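Chapter 4
Colour Before Line

Draft notes, S. Ra and B. Seol

Most beginners draw first and colour after. Outline, then fill. It works, up to a point. This chapter goes the other way round: start with the patch of colour, let the edge come from where two patches meet.

Why bother? Printers had to. Each ink a separate pass, each pass a cost. The Vesetgate poster shop ran 29 designs in its first years, almost 3000 sheets of the best seller, and hardly a drawn outline in any of them. Cheap paper, strong shapes. You could read one from accross the street.

Terms you'll need: flat, layer, gradient, silhouette. Learn them now, they come up in every excercise.
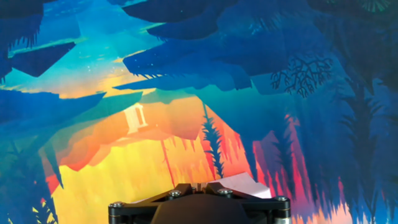 Warm and cool colours pull against each other, and a printmaker can use that in place of shading. Section 4.2 has the theory. For now just look at big prints when you get the chance. Teal and blue set with orange, yellow and red, all of it strongly saturated, and the silhouettes kept sharp so the layers stay apart. Try covering one colour with your hand. Then go on to 4.1, scissors and paper only, no pencils yet.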